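Forum Robotique et apprentissage > Simulation > Évaluer une politique de saisie avec des objets hors catalogue

kdunstan
Posté le 2019-07-11
Bonjour à tous. Je reprends ici la méthode que nous testons sur Zivier depuis février, parce que plusieurs d'entre vous l'ont demandée. Le principe : on garde la cuisine simulée telle quelle et on remplace une partie des objets courants par des formes que la politique n'a jamais vues à l'entraînement. 100 essais par condition, éclairage tiré au hasard à chaque essai.

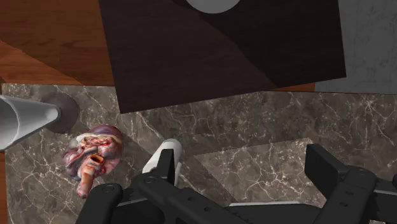

Le taux de réussite ne baisse pas où je l'attendais. Les formes irrégulières passent plutôt bien, modèle de cœur compris – celui qui est posé à gauche du cylindre blanc, avec ses lobes et son gros tube. Ce sont les ombres à bord franc sur le marbre qui coûtent le plus cher. En lumière diffuse, 16 échecs. En lumière directionnelle, 18 de plus. Le détail est dans le rapport interne, signé Kirsty Dunstan et Digby Waaka.

pelote_de_laine
Merci pour le partage. La caméra de poignet est la seule entrée ?

kdunstan
Non, il y a aussi une vue extérieure fixe, à la même résolution. On a essayé sans : la politique trouve encore l'objet, mais elle choisit mal son angle d'approche dès que deux objets sont proches.

Udlow
Pas convaincu. Si vous changez les objets et la lumière dans la même série, vous ne pouvez pas attribuer l'écart aux ombres. Il faudrait un plan croisé complet.

kdunstan
Le plan est croisé, je l'ai mal écrit. Chaque jeu d'objets est passé sous les deux éclairages, avec les mêmes positions de départ. La vue extérieure donne une idée de l'encombrement : le rouleau d'essuie-tout, l'objet rosé et le verre à pied sont presque côte à côte, l'œuf est seul devant.
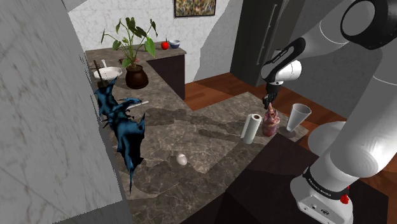

Digby Waaka maintient que 100 essais par condition ne suffisent pas pour un écart de cette taille, et qu'il faudrait publier les intervalles de confiance avant de parler d'un effet des ombres. Il propose de relancer toute la série avec la graine 1041 et deux autres.

Udlow
D'accord avec lui. Et un essai sans ombres portées du tout, même si le rendu est laid.

pelote_de_laine
Je ne vois pas l'intérêt de couper les ombres, aucun vrai plan de travail n'en est privé. Chez Zustex on a préféré en ajouter à l'entraînement et l'écart s'est réduit tout seul.

Udlow
Ça corrige le problème, ça ne dit pas d'où il vient.

kdunstan
Je lance les deux variantes cette nuit. Les intervalles suivront dans ce fil.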